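Nalto Household Odds and Ends
README, updated in April

Welcome! Nalto is a collection of small things from ordinary homes, the kind that end up in a bathroom drawer or at the bottom of a tote bag. We love this stuff. Hairbrushes, cups, combs, sponges, little tubs with lids that fit nothing else (we have a lot of those) - all of it is listed, grouped and given a plain name that anyone in the house would use.

The full list runs to 484 items in 24 groups. Most came from two rounds of gathering, one at Plendum and a bigger one at Bulto, where people cleared out their bathrooms and kitchens with real energy. The Pathak list was merged in later, so a few names there follow the older spelling.

How the items are grouped

Groups go by where a thing usually lives at home. A hairbrush goes under Bathroom even if yours sits by the front door. When something could live in two places, look in the "also" column of items.csv. Colors are written the way you'd say them out loud: light green, dark blue, clear. If an item has two shades, the bigger area comes first.

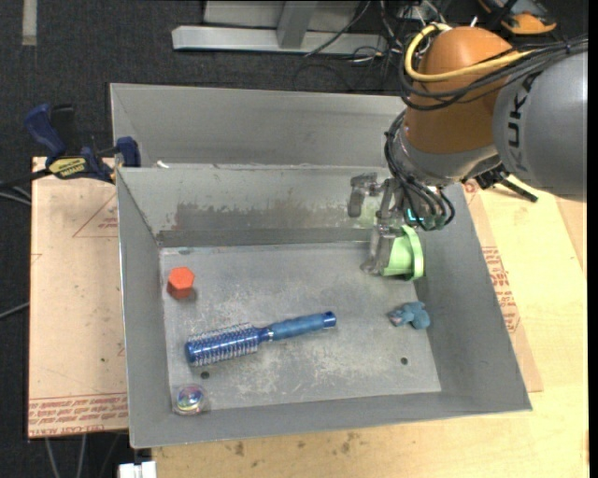 Category: Bathroom and Grooming

Round brushes are my favorite part of the whole collection! They come in so many colors and sizes, and they're a nice test of whether a name is any good. The blue one has a shiny metallic barrel with rows of pale bristles, and the handle is a softer blue that ends in a darker tip with a small hole. It's listed as "hairbrush, round, blue", with the hole noted under "hanging".

Light green plastic pieces are listed by shape first, then color. Use "cup-like" when you can't tell if it's a cup or a holder of some kind. We have over 20 entries like that and they're perfectly fine as they are.

Files

items.csv - one row per item
groups.csv - group names and short notes
names_old.csv - earlier spellings, mostly Pathak

Known gaps

Kitchen is strong, Laundry is thin, and Sewing has just one pincushion so far. More hair clips would be wonderful. If you add rows, please keep the group names as they are and put new ones at the bottom of groups.csv.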